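Setano Gripper Support
Ticket: Ribbed pads drop or crush foil wrappers
Opened: October 18, 2021
Opened by: Shaimaa El Fassi
Assigned to: Fadwa Ramadan
Product: Setano hand-held gripper, pair
Status: Pending customer

Shaimaa El Fassi wrote:

We're comparing two sets of finger pads on your hand-held grippers, the smooth ones they shipped with and the blue ribbed ones from the accessory kit. The test is taking out the trash, or at least putting things into it. I went to school for this.

Small cartons are fine with either set. Foil snack wrappers are where it falls apart. With the smooth pads I got 35 clean drops out of 50. With the ribbed pads I expected better and got 40, which for the price of the kit works out to a lot of money per wrapper.

The ribbed failures come in two flavors:

1. I squeeze gently and the wrapper slides out before I reach the bin.
2. I squeeze like I mean it, and then the wrapper won't leave. Jaws open, wrapper stays on one pad, I shake the tool over the bin like a wet umbrella.

Is there a setting I'm missing, or is this a job for my wrists?

Fadwa Ramadan replied:

Hi Shaimaa,

No setting, I'm afraid. The pads are passive and the trigger is whatever your finger does. A few questions before I blame your wrists:

Are both pads seated all the way down? A pad riding high by the width of one rib will meet its partner off center, and foil gets caught in the mismatch.
Are you gripping the flat body of the wrapper or the crimped end?
Does it happen on both tools?

Please attach a view from each tool's camera with something in the jaws.

Shaimaa El Fassi wrote:

Pads are seated. I pushed until my thumb complained. It's worse on the left tool, and yes, I've swapped hands to check that it isn't me. Views attached, one with a wrapper over the bin and one with a small red box in the near gripper.
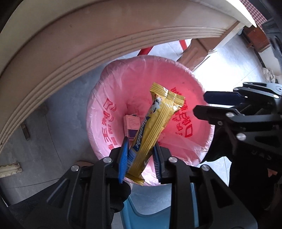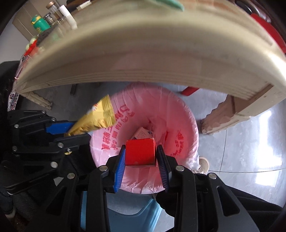 Things I tried before writing back

Wiped all the pads with a damp cloth and let them dry. Small improvement on failure 2, none on failure 1.

Swapped the pads left to right. The problem stayed with the left tool, so the pads are off the hook.

Gripped the wrapper by its crimped end. Much better release, but now it swings, and I missed the bin twice. It's a wide bin.

Ran 15 drops with the trigger pulled only until the foil starts to wrinkle. All but one went in. My arm would like it noted that this is slow.

Fadwa Ramadan replied:

The swap is the useful part, thank you. If the fault follows the tool, check the joints. With the jaws open, take hold of one finger and wiggle it toward you and away. Then do the same on the good tool. Any extra play on the left one means a pivot needs snugging.

Use the short driver from the kit, an eighth of a turn at a time, and stop as soon as the play is gone. Overtighten it and the jaws open lazily, and then you'll have failure 2 on everything you own.

Shaimaa El Fassi wrote:

Found it. One finger on the left tool rocks. The other tool is solid. I snugged it an eighth, then another eighth, then put the driver in a different room.

Short run afterward: the sliding has stopped. One wrapper still clung to the pad, but it let go on the first shake. I'll do a full 50 before I say anything nice in writing.

Fadwa Ramadan replied:

Leaving this open as pending until the full run is in. If the finger loosens again, write the date on the tool with a marker and send it back to us with both pads on. Please take the wrapper out first.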